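Flindholm Art Supply Exchange
Minutes of the July meeting

The chair called the meeting to order at 7:00 p.m. A quorum was present. The minutes of the previous meeting were approved as circulated.

1. Markers and storage

Rosimeire Coutinho reported on the sorting of the marker stock. The inventory stands at 108 markers, of which 11 are to be discarded. Members discussed whether markers should be kept in boxes or in fabric bags. The black bag was considered suitable for sets that travel between sites.
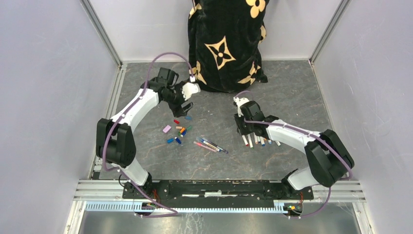 It was agreed that sets will be packed by color range, with red, orange, green and blue in every set. Caps are to be checked before a set is put away. The Mallance site asked for 3 additional sets, and the request was approved.

2. Textiles

The black cloth with the cream flower and star motifs was discussed. Ms. Coutinho proposed that it be kept with the marker stock and used as a cover in storage. Brito asked that it be folded with the motifs facing inward. The proposal carried without objection.
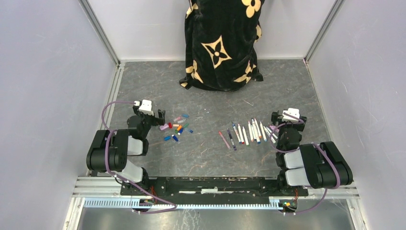
A budget of $70 was approved for labels and replacement bags. The order will be placed with Clatar before the next meeting.

3. Other business

The request for longer opening hours was deferred. Keys to the supply closet are to be signed out at the front desk.

The meeting adjourned at 8:10 p.m.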